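I'd been in Durkstead barely an hour before somebody brought up the budget (over chips, no less!). The council is short by £14 million, and everyone I met had a theory about where it went.

Nadiia Sydorenko, the finance lead, blames business rates. Two of the biggest payers left for Demcombe in March, and she'd pencilled in their money for another six years. "I don't sleep much," she told me, quite cheerfully.
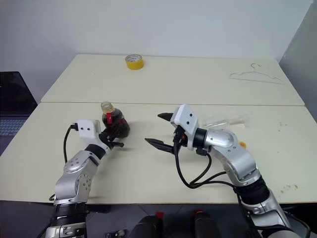 MONEY & TOWNS

Then there's the borrowing. The town took out a loan for the Mishra estate back when rates were tiny, and it's up for renewal. Arnout Leemans, who runs a bakery there, has done his own sums and reckons it'll cost each household £481 a year. Sydorenko wouldn't give me a figure, but she didn't laugh at his either.

I asked him whether he'd follow the others to Demcombe. He said he'd only just paid off the ovens.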